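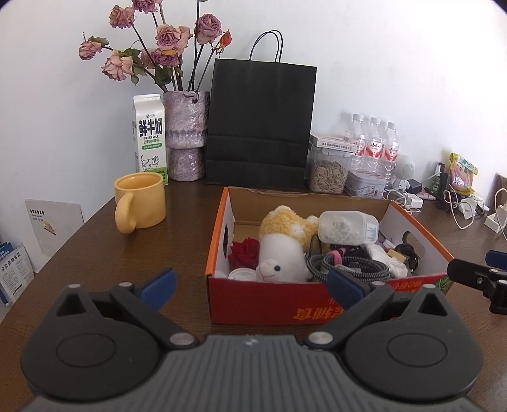 The Ginham gripper is a hand-held gripping tool built in a shared workshop in Fesville. It is used to record household tasks, such as moving objects into and out of a box, for training robot arms. The design has two linkage arms turning on round pivots, each ending in a blue finger pad – a part revised in August, when the earlier pads were withdrawn. The tool weighs 590 grams.

Plans are kept by the Curnwood workshop, which had logged 3180 recordings by February 2026. Kao, a related project, uses the same linkage with three fingers.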